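Everett Ostrowski
Long one tonight, sorry, kettle's on. My neighbour Canan asked me over the fence whether a robot can put the groceries away yet, and I've been chewing on it since September.

2/ My short answer was "sort of, if you're patient". My long answer is that groceries are a rotten place to start! A bag of flour slumps, eggs are eggs, and every family keeps the tea somewhere different.

3/ Fruit is kinder. An apple is firm and it forgives a bit of a squeeze, though it's round, so you need fingers that go properly around it and a second hand to keep the basket still.

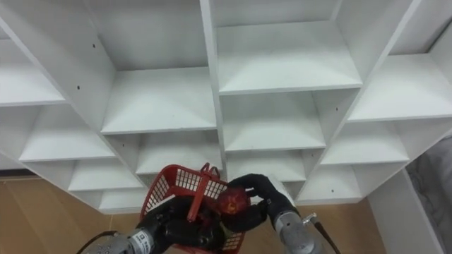
Two hands, one red basket, and a whole lot of empty shelf to fill.

4/ I spent 3 years stocking shelves at Farstead when I was young, and I never once thought about what my left hand was doing. It was holding the basket, of course. Try it with one hand some time (I did, with mandarins, and chased them all over the kitchen).

5/ Umut reckons shops will get there before houses do, and I'm inclined to agree with him. The shelves stay put and there's no dog underfoot.

6/ So Canan, love, keep carrying your own bags for now. I'd happily be wrong about it, my back would be delighted. What chore would you all hand over first? Mine's the fitted sheets.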